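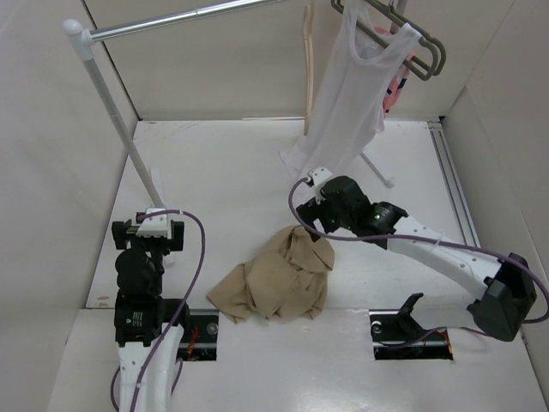
Studio walk-through before we let the audience in - Clumeo holiday taping, Lolberg Stage

Checked by: Thảo Cao
Date: Dec 15, 2023

I do this list on foot, with a pen, starting at the loading door and ending at the seats. My comments go under each line. If you're picking this up for the May tapings, please write over my notes and don't feel bad about it!

LOADING DOOR AND HALLWAY

Door opens all the way and stays open on its hook: OK
Took two shoves. Same as last season.

Hallway clear to full width: FIXED
Somebody parked the snowman costume rack right by the exit sign. I rolled it into the dressing room and told wardrobe where it went, so please don't send out a search party again.

Floor free of loose mats: OK

RAISED PUPPET STAGE

Deck bolts tight: OK
I went around twice, I get nervous about this one. The puppeteers stand under that deck for the whole barn scene with their arms up and they can't exactly jump out of the way.

Padding on the crossbars: NEEDS WORK
The foam has come off the second bar on the left. It's taped for tonight with a lot of tape. Kragh has the replacement foam on order and I want it on before anyone shoots down there again.

Trap door latch: OK
Opens from both sides. I got in and closed it over myself to be sure (very dark, very dusty, would not recommend in a nice sweater).

Rolling stools, wheels and seats: ONE PULLED
The blue one wobbles. I put it in my office with a note on it. If you find it back on set, it walked.

Monitor cables taped down under the deck: OK
Lovely job, whoever did this.

LIGHTS AND RIGGING

Safety cable on every hanging light: OK
Went up the ladder with the crew chief and put a hand on each one.

Ladder tagged and in date: OK

Moon piece, weight under limit for its two lines: OK
Limit on the tag is 200 pounds and the moon is well below that, even with the new glitter. I still don't want puppets dangling from it. I know it looked funny in rehearsal. It was funny! Please ask me first.

Hot lights away from fur and fleece: MOVED
The big sheepdog puppet was sitting on its stand under a lamp that had been on since lunch. He's on the other side now.

FOG, SNOW AND NOISE

Fog fluid label matches the machine: OK
Both say Flomska. There was an unlabeled jug next to it and I threw that one out, no questions.

Paper snow is the flame-treated kind: OK
Paperwork is in the red binder, third tab.

Snow swept between takes: ASSIGNED
Floor crew has two brooms. Last year we had one broom and a singing goat who slid clean off his mark.

Confetti cannon: NOT USED TONIGHT
Unplugged and locked up. The director may ask. The answer is still no until I see the new mounting plate.

AUDIENCE SEATING

Headcount limit posted at the door: OK
100 seats, and that includes kids on laps. I had a nice long talk with the ticket desk on this subject.

Aisle lights working: FIXED
Row four was out. New bulb.

Handrail on the riser steps: OK, BUT
Solid, but there's a rough patch near the top that'll catch a mitten. I sanded it a bit with what I had. Would like it done properly.

Booster cushions not stacked in the aisle: FIXED
Fixed twice, in fact. They creep back.

First aid kit full: OK
Added more of the small bandages.

STILL OPEN

Foam on the second crossbar (Kragh).
Cannon mounting plate.
Handrail, top of the risers.
Blue stool, repair or toss.

Cleared for tonight with the tape on the crossbar. I'll be at the left side of the stage through the whole taping, headset on channel two, so come grab me if anything feels off.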